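Araya cell, CPU removal and refit
August, afternoon session, started 13:40

Picked up where the morning left off. Controller on the Ploreck build, Flostex fingers fitted, same desktop tower as before with the cover off. Air not needed, electric gripper only.

Fault came back at cycle 2,209. The arm was holding a processor over the socket and had been told to wait for the operator's confirm. I pressed pause on the pendant to look at the load plate. Pause was acknowledged, lamp went amber, arm stopped. When I pressed resume the wrist moved down before the confirm was given. Travel by the log was 4 mm. It stopped on the force limit, no contact that I could hear, and my hands were outside the guard. I hit the e-stop anyway and wrote down the time, 14:15.

So it's the same thing that was put down last week as a mistyped waypoint. It isn't a waypoint. I read the program back line by line and the hover height is correct in all of them.

What the log shows: the wait step has two conditions, confirm button and gripper force settled. Pausing clears the button state, as it should. On resume the force reading is taken again from scratch, and for the first few samples the settled flag is true and the confirm flag has the value it had on the previous cycle. Both true, so the step ends and the arm goes down. If you leave the pause on for a long time it doesn't happen, which would explain why nobody could repeat it on the bench.

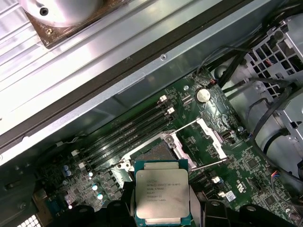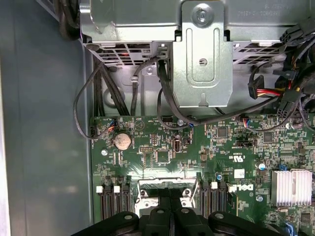
Both from the wrist camera, inside the tower.

Araya notebook, vol. 2, page 7

Tried to bring it on deliberately. Dummy processor in the fingers, socket covered with the foam blank, speed down to the slowest setting. Short pause, under a second: arm moved on resume. Again: moved. Pause of ten seconds: stayed put. Short pause with the confirm button held down: moved, but it would be allowed to in that case so it proves nothing. Short pause with the previous cycle aborted instead of finished: stayed put. That fits with the stale flag.

Worth writing down that the light curtain did its job throughout. The curtain forces a full stop, and after a full stop the program goes back to the start of the step, so the bad path isn't reached. Only the pendant pause gets you there. The trouble is that the pendant pause is what everyone uses when they want to lean in and look at the pins.

Rule from now until it is fixed: no hands or tools inside the case on a pendant pause. Use the e-stop, wait for the red lamp, then reach in. I have put tape over the pause key and a card on the guard door.

Also checked while stopped:

Finger pads. Left pad has a shiny patch and will need changing soon. Not related, I think.

Cable clearance. The drive cage side is tight and the wrist passes close to the black power cables on the way out. Raised the exit path by one step in the program. It adds time to each cycle but I'd sooner have that than a snagged lead.

Force limit. Was set higher than the sheet says. Put back to the sheet value. Don't know who changed it or when, there's no entry. Please write it in here if you touch it.

Sent the log and the short-pause test to Skandham with a request to clear both flags on resume, not just the one. Their last change took up to a fortnight to come back, so plan on running without pause for a while. Until then I have added a third condition of our own, a counter that has to go up after resume before the wait step can end. Ran it on the dummy with short pauses and the arm stayed where it was each time. Not enough runs to trust it, and the tape stays on.

Still to do: repeat the short-pause test at normal speed, guard shut. Change left pad. Check whether the lid-close step uses the same wait block, I think it was copied from this one.

Powered down 17:05, arm parked, key in the drawer.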